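Guides > Household Automation > Evaluating Laundry Folding

How to Assess Whether a Machine Can Fold a Household Garment 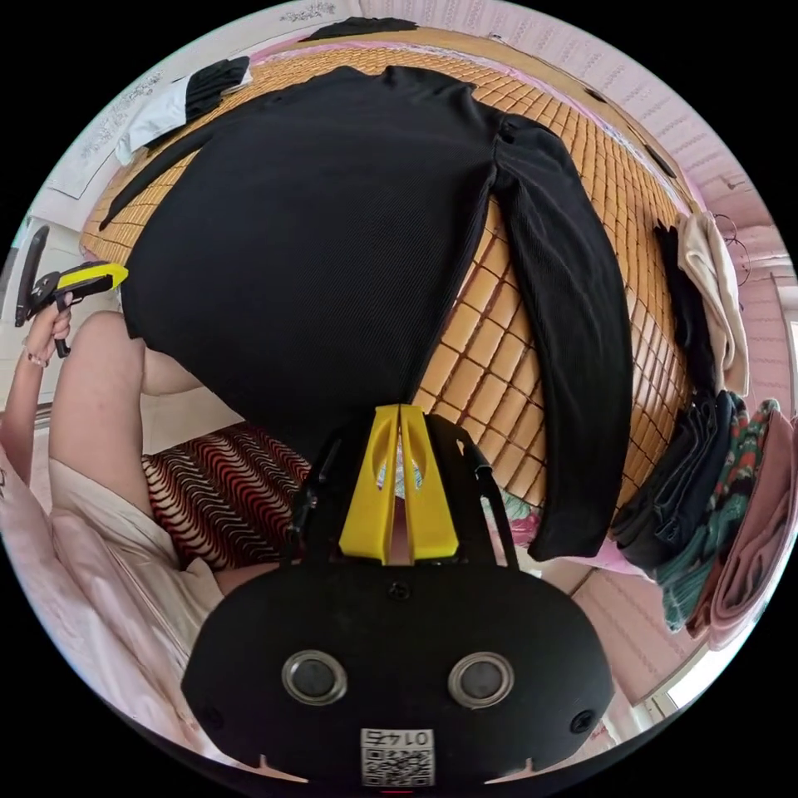 Folding remains one of the harder household chores to hand over to a machine. Cloth changes shape each time it is touched, and a dark knit gives a camera few edges to follow. The procedure below is used by the Allidden program when it reviews folding systems for home use. It was prepared by Csenge Kovács and revised in July by Kedir Yilma.

Before you begin

Select garments that people in the household wear. A set should include at least one long-sleeved knit top, one pair of jeans, and one printed cotton item. New shirts with stiff collars should be left out, as they produce scores that do not hold up in ordinary use.

Use a bed, mat, or table of the kind found in the home. Other folded items may remain nearby. A system that needs a bare white surface should be recorded as such in the report.

Step 1. Record a human baseline

Ask one person to fold each garment using two hand-held grippers. This limits the person to the same pinching motion available to the machine. Lay the garment flat with both sleeves extended, then fold the sleeves in, followed by the body. Repeat 10 times per garment and note the time for each fold.

Step 2. Run the machine from a flat start

Place the garment in the same position and start the system. Do not smooth creases by hand once the run has begun. A run ends when the machine releases the garment or when the operator stops it. Complete 100 runs.

Step 3. Run the machine from a crumpled start

Drop the garment from waist height and start the system without adjusting it. Most systems that pass Step 2 lose a large share of their score here. In the Zuketance trial, flat starts succeeded in most runs, while crumpled starts had to be stopped by the operator in more than half.

Step 4. Score the result

A fold is accepted if it can be lifted and placed on a stack without coming open. Neatness is scored separately. A sleeve left outside the fold counts as a failure even when the body is square.

Interpreting the scores

A system ready for unattended use should complete roughly 1000 folds across mixed garments before a report is issued. No system reviewed under this procedure has met that standard with knitwear. Several are suitable for towels and flat linens, and the Assefa unit may be considered for shared laundry rooms where a staff member is present.

Shop-floor buyers should apply the same steps using their own stock.

Related guides
Sorting Mixed Laundry by Fabric Type
Dish Loading: Setting Up a Fair Trial
Killey Bench Notes: Gripping Thin Cloth
When to Stop a Run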